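Small Stuff Sunday Drawer: the bedroom edition

Posted by Emese Vörös in Home & Clutter, October

Hi again! If you followed the kitchen gallery, you know I have a weakness for the tiny things that live in drawers and coat pockets and never find a home. The kitchen was easy, because a whisk is a whisk. Bedrooms are much worse. Everything in a bedroom is the size of a thumb and belongs to some bigger thing you can't remember buying.

My method hasn't changed since we lived in Dornau. Tip it all out on the bed, put a basin in the middle, and only things with a definite job get to go in the basin. The rest has to sit there on the blanket and plead its case. I like a bed much better than a table for this (little round things don't roll off and go under the wardrobe), and a plaid blanket is great because you can shove things into lanes.
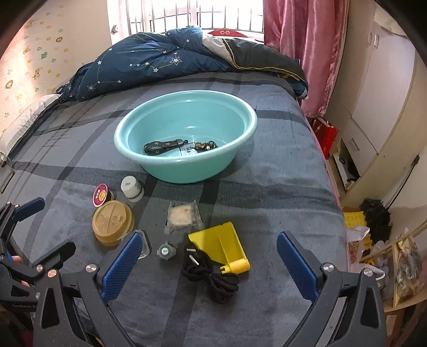

I give myself 51 minutes, which is one side of an old Lakatos mixtape plus the time it takes to find the other side. Straps and lanyards get a yes from me almost every time. You always need one the morning you're running late! Cords get a maybe. Lids on their own are where I go soft, and I know it. I once kept a jar lid through 2 apartments because it had a nice click.

My sister uses the Surkwood planner for this kind of job and writes down every single thing she owns. She got to 744 and then quit, and I think she still has the list somewhere. I'd never last that long. I make four piles at the end: keep, give away, toss, and ask somebody. The "ask somebody" pile is the big one, and it goes in a bag on the door handle until somebody gets tired of looking at it.

Now for the lids, my favorites, and the bits that came along with them. 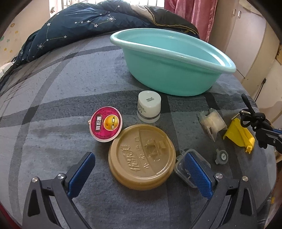 Smiley in glasses, leaning on the big tan cup lid. The little white jar gets to stay, and the yellow bracket goes to "ask somebody."

If you know what a yellow plastic bracket with a hooked end might go to, please leave me a comment. I've already tried the curtain rail and the old Vornilano lamp, and it fits neither of them. Bathroom cabinet next time, as soon as I've bought a second basin.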